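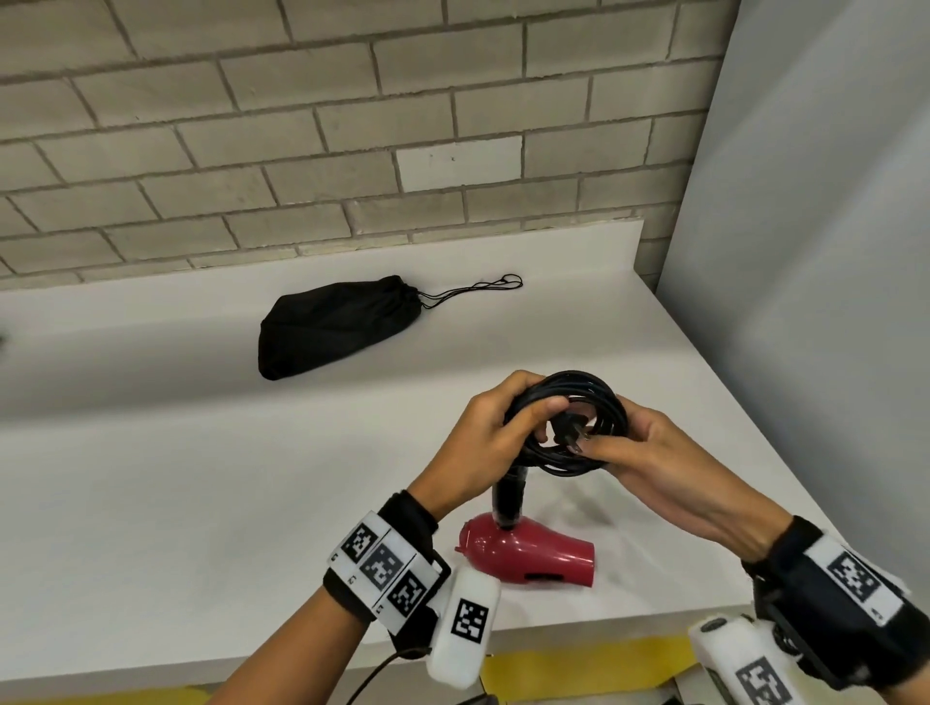
Winding up the cord of a red hair dryer.

Grill Covers, and Other Things That Blow Away
December | By Tiina Hämäläinen
Search tips Go

My last grill cover left in a windstorm and now presumably protects somebody's hedge. Its replacement gets tied to the cart legs, under the wheels if I'm feeling bitter.

Let the grill cool completely before covering it. A cover melted onto a lid is a permanent cover. Empty the grease tray too, unless you enjoy meeting raccoons. 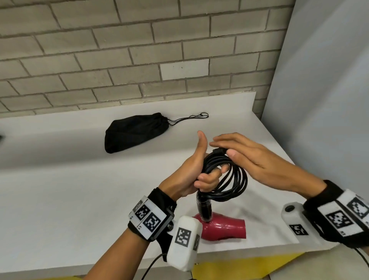 Every couple of weeks, pull the cover off on a dry day and air it out. Mine once went 16 weeks without this and grew something I'd hesitate to name. Brush the grates, wipe on a thin coat of cooking oil, and leave the propane tank outdoors with its valve shut.

Related
Rusty Grates: Scrub or Surrender
4 Uses for a Dead Grill Brush
Tímea Bognár on Patio Mildew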